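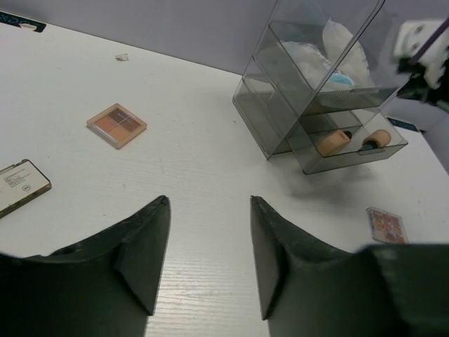 Julska Arena Revenue Dataset

Summary

The Julska Arena Revenue Dataset records municipal income connected with ticketed hockey events at four arenas in the Brandville region. It was prepared to help city staff, students and reporters study how home games affect amusement tax, parking tax and rink rental income. Each row represents one event on one date at one arena.

Version and date

This is release 6 of the dataset, dated December 25, 2024. It replaces all earlier releases. Users who have published work based on release 4 or earlier should read the section on known problems before updating their figures.

Contents

The dataset is supplied as comma-separated text in three files.

events.csv: one row per ticketed event, with the arena code, event type, league level, paid attendance and whether the event was part of a playoff series.

receipts.csv: amusement tax, parking tax and concession fees credited to each event, in dollars and cents.

arenas.csv: seating capacity, number of parking stalls and ownership for each arena. The Pillton arena appears twice, as its capacity changed after the east stands were rebuilt. Use the valid_from column to choose the correct row. 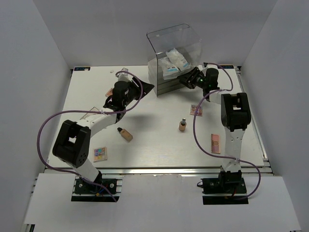
Main fields

event_id: a nine-character code, unique across all files.

arena_code: PIL for Pillton, BRV for Brandville Centre, SAR for Sartori Place and JUL for the Julska practice rink.

event_type: regular, playoff, exhibition or tournament. Charity games are recorded as exhibition.

paid_attendance: tickets sold, less refunds. Complimentary tickets are not included, although their holders may have paid for parking.

amusement_tax: the amount remitted by the arena operator for the event. Blank means that no return has been received. Zero means that a return was received and no tax was owing.

parking_tax: the amount collected from licensed lots within walking distance of the arena. Street meters are excluded.

series_game: for playoff events, the number of the game within the series.

Sources and method

Attendance and amusement tax are taken from operator returns filed with the city. Parking tax is reported by lot operators on a monthly basis and is divided among the events in that month in proportion to the number of vehicles recorded at the gate. Where a lot does not keep a gate count, the month's receipts are divided by paid attendance, and the value "estimated" is entered in the parking_basis column.

Returns are checked against the published game schedule. Playoff games that were scheduled but not needed have been removed.

Known problems

Parking receipts for Sartori Place are incomplete for June, when one lot changed operators. The affected rows carry the flag P9.

In release 4 and earlier, overtime playoff games that ended after midnight were assigned to the following date. This has been corrected. Totals by season are unchanged, but totals by day will differ.

Events with paid attendance below 40 have been combined into a single monthly row for each arena to protect the privacy of small user groups. 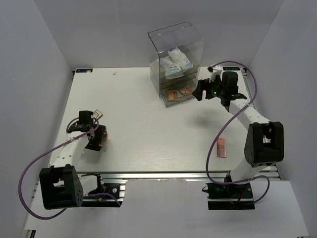
Suitable and unsuitable uses

The dataset is suitable for comparing event types, estimating the value of a home playoff date and preparing teaching material. It should not be used to measure the wider economic effect of a team. Hotel, restaurant and transit revenue are not recorded, and no allowance is made for money that residents would have spent elsewhere in the region.

Licence and citation

The data may be copied and adapted for any purpose, provided the source is acknowledged. Please cite as: Julska Arena Revenue Dataset, release 6. Changes made to the data should be clearly described in any published work.

Corrections

Requests for correction should state the event_id, the field in question and the source of the proposed value. Accepted corrections are listed in changes.txt and take effect in the next release.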